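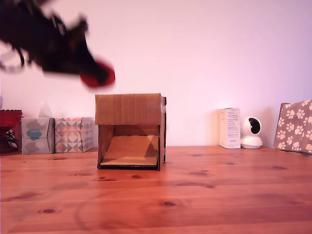 Broveck, April 4, 2018

The council's answer to the drainage request came in the morning post, 35 days after they logged it. I had asked for four items: the signed contract with Kirnura, all variation orders, the payment certificates, and the inspection notes for each stage of work. They have released the contract and the certificates. The variation orders are withheld as commercially sensitive. The inspection notes are not mentioned at all, either as released or as refused, so I shall treat that as a failure to answer and say so in the appeal.

Read the contract first. Clause 14 allows extra work to be ordered without a new tender, provided the engineer signs and the reason is recorded. Schedule 3 sets the unit rates. The certificates quote those rates correctly for the first two stages, then in February the description changes to "additional works as instructed" and the rate column is blank. Only a total is given. Without the variation orders there is no way to check the total against anything.

Spent the afternoon putting the certificates in date order and numbering the pages by hand, around 200 of them. The council's own numbering restarts twice and skips where a certificate has been reissued. I kept both sets of numbers in the index, theirs in pencil. Certificate seven exists in two versions with the same date and different signatures. This may be a plain clerical matter - the first copy has no stamp - but I have listed it separately and drawn no conclusion.

Muchen Jiang rang at four. She has the minutes of the Ye ward meeting at which the overspend was raised, and they record a promise that the figures would be published. No deadline was set. She will send a copy for the bundle. I asked her to include the attendance page, as last time it was left off and the information officer used that to query whether the minutes were the approved set.

Drafted the appeal after supper. Grounds as follows: that the sensitivity exemption was applied to whole documents when part could have been blacked out; that no public interest test is shown; and that the fourth item was passed over. I took out a paragraph on Kirnura's earlier contract with the council. It is relevant to the wider question but does not help with this one, and the appeals officer is only asked to rule on disclosure.

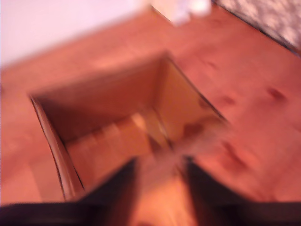 Haoran Hao wrote back on the draft that the second ground ought to go first, as a missing public interest test is a fault in procedure and can be decided without anyone opening the orders. He would also cut the word "deliberate" wherever it appears. It appeared twice. Both are gone, and the grounds are now in his order.

Still to do: fair copy, index to the front, ask Qianru Su for the name of the engineer who signed in February. Post before noon if the minutes arrive.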